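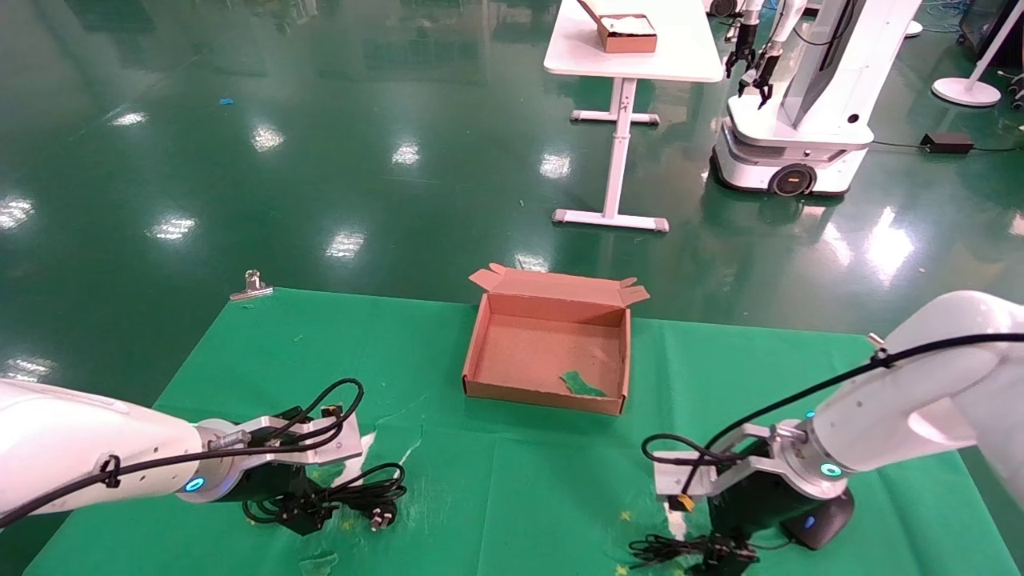
An open cardboard box on a table. Photo: Posent

FOR IMMEDIATE RELEASE

4 May 2018

Posent to release Mirko Leone album "Stelteo" with printed lyric book

Posent, the independent record label, will release "Stelteo," the second album by singer and songwriter Mirko Leone, at the end of May. The album has 12 songs and comes out on vinyl, CD and digital download. The first vinyl pressing is limited to 300 numbered copies, each sold with a 60-page book containing the full lyrics in Italian and English.

The catalog number is PST 3020 for all formats.

Leone wrote the words and music for every song on the album. Seven songs are in Italian, four are in English, and one, "Second Platform," changes language halfway through. The album was recorded at Vitale, a two-room studio where Leone also made his first record, "The Lower Road."

"I write the words first, nearly always," Leone said. "On the last record people kept sending me messages asking what a certain line was, and some of the versions on lyric sites were wrong from the first verse on. A few of them I liked better than mine. But I wanted the right ones on paper this time."

The lyric book

The book was put together by Leone and the label over the winter. It gives each song in its original language on the left-hand page and a translation on the right. Leone did the translations himself. They are meant for reading and do not follow the melody, so listeners who try to sing the English version of an Italian song will find that the lines do not fit.

Short notes follow most of the songs. Some explain a place name or an expression in dialect. Others list lines that were dropped before recording, among them a complete third verse for "Salt on the Stairs" that was sung in concert last year and is not on the album. Chords are printed above the words for all songs except "Intervallo," a spoken piece with no accompaniment.

Buyers of the CD will get a folded sheet with the original lyrics only. Digital buyers will receive the same sheet as a PDF file. The book will not be sold separately during the first pressing. Posent has not decided whether to print more.

The music

"Stelteo" is a quieter record than "The Lower Road." Leone plays acoustic guitar and piano throughout, with upright bass, clarinet and a small drum kit on some of the songs. There are no electric instruments on the first side. The band recorded together in one room, and most of the vocals were kept from those takes – two were redone later, after Leone changed the words.

The title is the name Leone gave as a child to a made-up town that he drew on the backs of receipts. The town comes up by name in two of the songs, and the last one, "Leaving Stelteo," is built around a list of its streets.

The first single, "Second Platform," is available now for streaming and download. Its lyrics are posted on the Posent website with the translation from the book. A second song, "Ask the Baker," will follow in the middle of May.

Track listing

Side A
1. Ask the Baker
2. Salt on the Stairs
3. Due lampade
4. Second Platform
5. Intervallo
6. The Good Coat

Side B
7. Nessuna fretta
8. Via del Forno
9. Carta da zucchero
10. Half the Orchard
11. La voce di sotto
12. Leaving Stelteo

Lyric sites and permissions

Posent will supply correct lyrics for all songs to licensed lyric services on the day of release. Site owners who already carry words to songs from "The Lower Road" can write to the label for a checked text file. There is no charge for the file, but a license is still needed to publish the lyrics.

Teachers who want to use the lyrics or translations in language classes may copy up to three songs per class without asking, as long as the author's name and the album title appear on the page. Choirs and other groups that plan to perform the songs in public should contact the label first. Sheet music is not available at this time.

Availability

Advance orders for all formats open today through the Posent website. Record stores can order through Birno, which handles distribution for the label. Numbered copies of the vinyl will be sent out in the order in which payment is received, and it is not possible to ask for a particular number. Stores will be allotted part of the first pressing. Once it is gone, the vinyl will be available in a plain sleeve with the folded sheet that comes with the CD.

Customers who order the vinyl or the CD from the label will also receive a download of the complete album on the day of release.

Leone will play a small number of solo concerts after the album comes out. Dates and ticket details will be announced separately.

About Mirko Leone

Mirko Leone is a singer, songwriter and guitarist who writes in Italian and English. Before his first album he wrote lyrics for other performers and worked as a proofreader. "Stelteo" is his second album for Posent.

About Posent

Posent is an independent label for songwriters and small ensembles. It releases a few records a year, most of them with printed lyrics.

Press contact

Review copies, high-resolution cover art and a PDF of the lyric book are available on request from the Posent press office. Please give the name of your publication and say whether you would like the CD or the download. Interviews with Mirko Leone can be arranged in either language.

###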